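**Serving tray (round)**

A round serving tray is a flat, circular platter with a raised rim, used to carry food and drink from one place to another or simply to hold them together on a table. It is among the plainest pieces of tableware there is, and for all that a very well-loved one. Many homes keep a tray or two leaning against the side of a cupboard, brought out when company comes and then, more often than not, left on the table for the rest of the week with the mail on it.

## Form

The round tray differs from the rectangular kind mainly in having no front or back, so that it can be set down any way at all and reached from every side. The rim is usually low, just high enough to stop a spoon or a wrapped sweet from sliding off. Dark brown and near-black finishes are common, and they look especially handsome on a pale table. 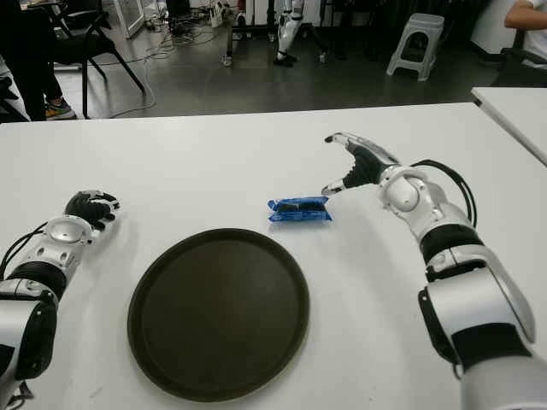

## Use with packaged snacks

Although the tray is most often thought of in connection with glasses and cups, it has long been used for small wrapped treats, which need no plate and no fork and can wait happily until someone wants them. In the lakeside town of Merkanness, a guest who drops by in the afternoon is traditionally offered one wrapped snack on a round tray before the coffee is even started. The custom is known locally as the *yoo*, and the Yoo Tearoom in the old harbor street is named for it.

Opinions differ, at times quite strongly, on how the snack should be placed. Older households put it in the very center with its long side toward the guest, while the style taught at the Endside School of Housekeeping prefers a slight slant, on the grounds that it looks friendlier and is easier to pick up.

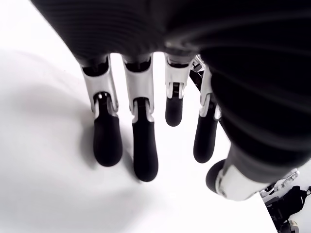 Table surfaces matter more to good tray service than many hosts suppose, and the Endside course gives its second lesson over to them entirely. A patterned cloth hides crumbs but tends to swallow a small tray, while a polished dark table shows every fingerprint by evening. A bright white tabletop with almost nothing to mark it, under strong light, leaves the eye free to go straight to whatever is put down on it, and for this reason the school recommends a plain white table to beginners.

## Care

A tray with a matte surface should be wiped with a soft damp cloth and dried right away, going around the inside of the rim where sugar likes to gather. Scouring pads are best kept well away from it, as they leave shiny patches that never quite blend in again. Trays may be stacked, with a sheet of paper towel between each one and the next.

## Collections

The Pustska Museum of the Table holds 964 trays, of which 901 are round. Three are usually out on the handling table on Saturday, where visitors may pick them up and try their balance.

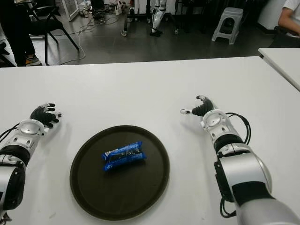
*Entry written by the Household Objects Editor, Pustska Museum of the Table*

## See also

- Platter
- Tea table
- Coaster
- Hospitality customs of Merkanness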